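Filed under: Music News & Covers

I've had the new Grunerby covers record going since breakfast and I'm not sick of it yet! If you missed them last time, they're the folk duo out of Zimby who sold around 1000 copies of their first album from the back of a van, and they've gone and recorded eight old country songs, all in one room, with hardly any drums.

The one that got me is their version of Plunik's "Kettle Road". I grew up with the original (my mum wore the tape out) so I was ready to grumble, but they slow it right down, drop the fiddle, and let the harmonies do the work. By the last verse I'd stopped washing up and was just standing there. The Fülöp remix tacked on the end isn't my favourite, but you might love it.

It's out in April, and they're playing four shows to go with it. I'll put the dates in the next letter once I've got them all.
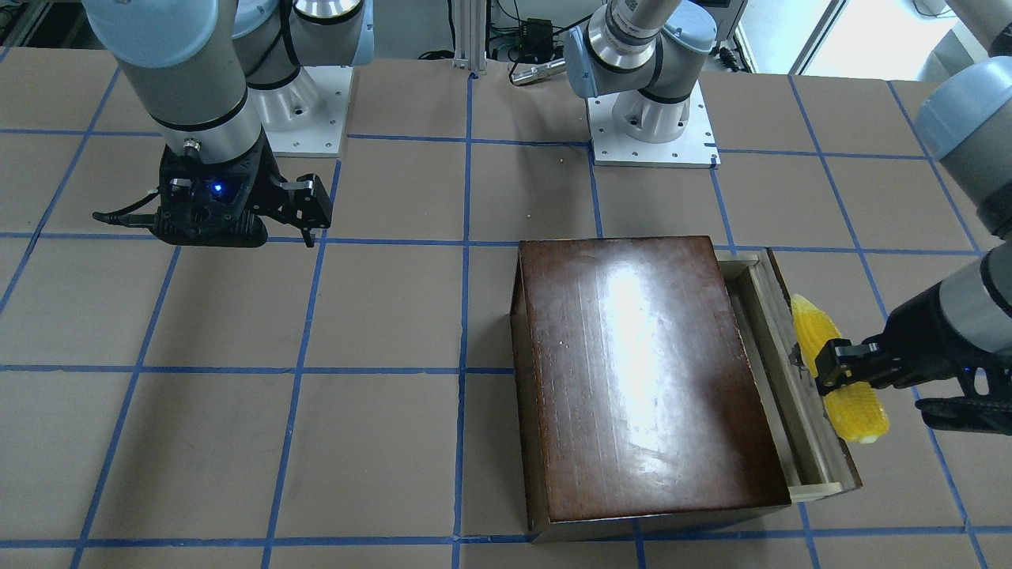
A wooden drawer box with a glossy reddish-brown top.

Write back and tell me which cover you'd have picked, I read every one.

2435 shares | 8 comments

Related
Plunik's quiet years, album by album
Songs my mum taped off the radio
Four duets for a long drive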